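Last updated: July 2024

Cups for sorting table rubbish – settle an argument

trollano_mbe
We've got a white table that collects litter the way other tables collect fruit. My system is paper cups: grey for little bits, yellow for cans. Red thing and crumpled stuff in the grey, black can in the yellow.
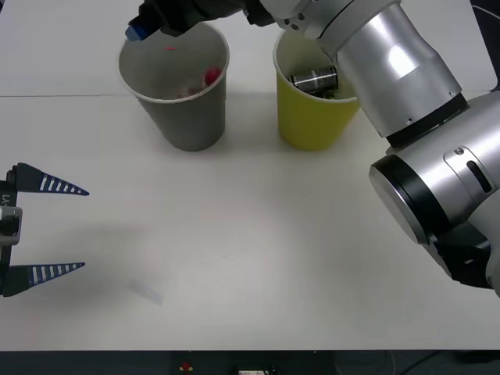
Jericho Tan reckons I should buy a proper sorter for £159. I reckon a sleeve of cups does the same job and stacks.

gaetano_b
A can in a paper cup is a can with a hat on upside down. Get a bin.

trollano_mbe
The bin is by the door. The door is far.

sev_aguirre
Cups are fine for small stuff. What about bottles? They won't fit and you'll sulk.

trollano_mbe
Bottles stand on the table until someone cracks. Red cap, Korean small print on the back, cloudy band inside under the shoulder.
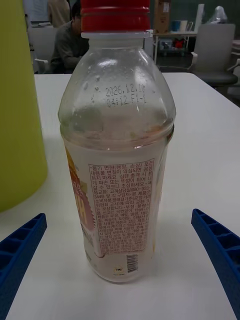 I'd rinse first, cap back on, label off if it peels. Workthorpe wants them that way.

gaetano_b
Workthorpe wants caps OFF. Has done since June.

sev_aguirre
On, at our end. Ask the depot.

gaetano_b
I did. 15 minutes on hold.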